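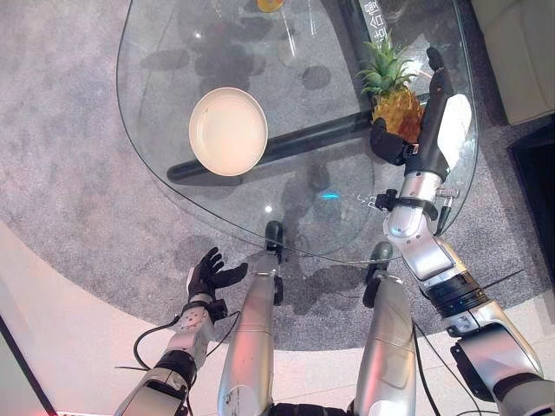

The Listum glass table with shallow dish and pineapple.

Okent introduces Listum glass table

Dridevmont, September 12, 2025. Furniture maker Okent today announced Listum, a low-maintenance table for living rooms and small dining areas. The table has a clear glass top with a rounded outline, carried on a black metal base. Orders open in October.

The top has no centre support post fixed through the glass, so the upper surface can be wiped in one pass. The edge is bevelled along its full length. Base bars remain visible from above and can be reached for dusting without lifting the top.

Okent recommends a plate with a slightly raised rim under whole fruit such as pineapple, to keep juice and loose scales off the glass.
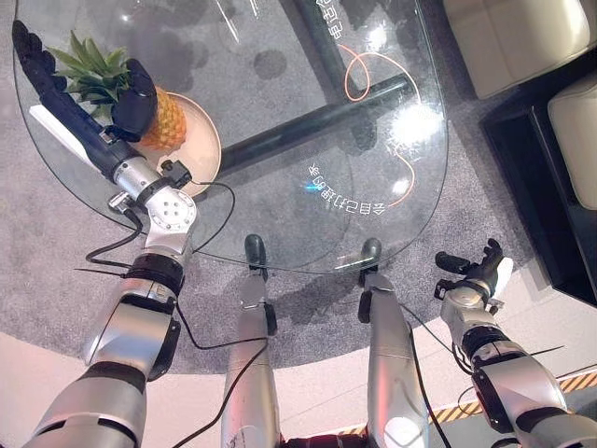
Load and care

Listum is rated for an evenly spread load of 80 kg. Four levelling feet are supplied and can be adjusted by up to 20 mm on carpet or hard floors. The glass should be cleaned with warm water and a soft cloth. Scouring pads must not be used.

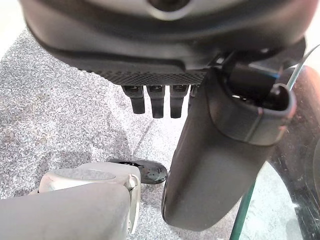

Assembly requires two people and a hex key, which is included. Base bolts should be tightened again after 3 weeks of use.

Listum will be sold through the Sjöberg showroom in Dridevmont and by direct order from Okent. A matching side table is planned. Care sheets and fitting drawings are available from the Okent press office on request.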